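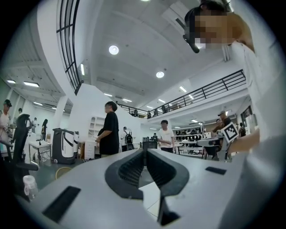
Slide 2 – Why we ran two grippers side by side

Okay, quick hello, I'm the one who kept bugging everybody on the Loson project about grippers. Say thanks to Attila Balogh here (he did the mounts, and he'll want the credit!). Ask who in the room has used a hand-held one. Wait for hands.

The question was pretty simple. We had the Awad grip and the Ternerico grip, and we wanted to know which one gives us cleaner wrist-camera tracks. Same hall, same people, same tasks, 200 runs each to start.

Slide 3 – What we looked at

Marker tracking first. Mention that the square markers tilt a lot when people get going, and that we scored every dropout by hand – I did most of February that way, so please laugh politely.

Then background. A big bright hall with a balcony and people walking through it is a rough place for visual tracking, and I wanted it rough. The Grarbridge lab set is 4,000 clips against a plain wall. Don't get stuck on this, move along if it's past 2.

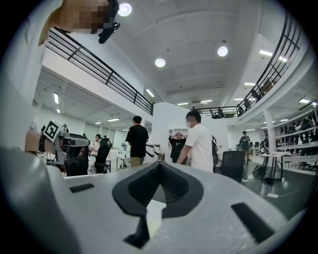
Second gripper with its marker, seen from the first one.

Slide 4 – Lights

Pause on the ceiling lights. Talk about glare on the pale housing, then exposure settings. Fixed exposure won for me, but Attila still likes auto – let him argue it in the Q&A.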